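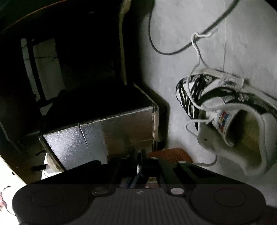 3.2 What I counted as a home game

Before I get to the numbers I have to own up to a decision that took me most of September to make. Minor league hockey teams move their games around a lot more than you'd think. A rink loses its ice plant, a circus has the building booked, or the league wants to try out a new town, and all of a sudden the Dandlow club is the "home" team in a place two hours from its own fans. If I lumped those games in with the regular ones, I'd be muddying the very thing I wanted to measure, so I pulled them out. That cost me 16 games and left 331 in the sample.

I went back and forth on the games Barton played at the Dallurton rink while its own building was being repaired. The two towns share a bus line, plenty of Barton fans made the trip, and the players slept in their own beds. In the end I kept them. Darragh Ó Ceallaigh, who read an early draft, thought I was being too generous (he'd have thrown out the lot), and I did run everything a second time his way. The results are in the appendix, and the story doesn't change much.

3.3 Crowds, travel and the third period

My starting hunch was a simple one. I figured big crowds help the home team, and that they help most late in a close game, when legs are heavy and the noise gets into people's heads. So I split the games by attendance, with the cut at 2,450, and looked at goals scored in each period on either side of that line.

The first period was a wash. Home teams in front of big crowds started no better than home teams playing to rows of empty seats, and in Rafferty's case they started a bit worse. The second period leaned toward the home side in both groups. Then came the third, where I expected the gap to open up, and it did - but mostly in games where the visitors had also played the night before.

That sent me off to the bus schedules, which I hadn't planned on using at all. Once I sorted the games by how far the visitors had come and how much rest they'd had, the crowd effect shrank to something I wouldn't bet lunch on. A tired team gives up late goals in a loud building and in a quiet one. My guess is that weekend games draw better and are also the ones packed close together on the schedule, and so the two things had been riding along side by side the whole time.

I don't want to oversell this. Attendance in this league is tickets handed out, which can be a long way from people in seats, and I had no way to check it. I also leave goalies out of the model entirely, even though coaches love to rest their starter for the second game of a back-to-back (Dandlow did it nearly every time!). A backup in net would look just like tired legs in my data. Section 4 takes a first run at pulling those 2 apart, using the games where the same goalie started both nights.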